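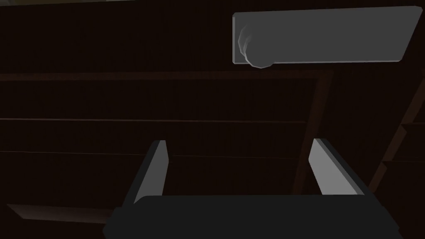 Dark brown wooden cabinet

About Totora

Totora is a small company for home storage and kitchen furniture. Lorcan Egan opened the first shop in May, with one helper and a rented van. Today we are a team of 19 persons, and we have delivered nearly 3,000 orders.

We make every piece after the customer's own measures – old houses have seldom straight walls. Our workshop is on Prandar Road, behind the bakery. The showroom has moved to 42 Nutier Street, where you can open all the doors and drawers and take wood samples home with you.

Please call before you visit, we are often out for measuring.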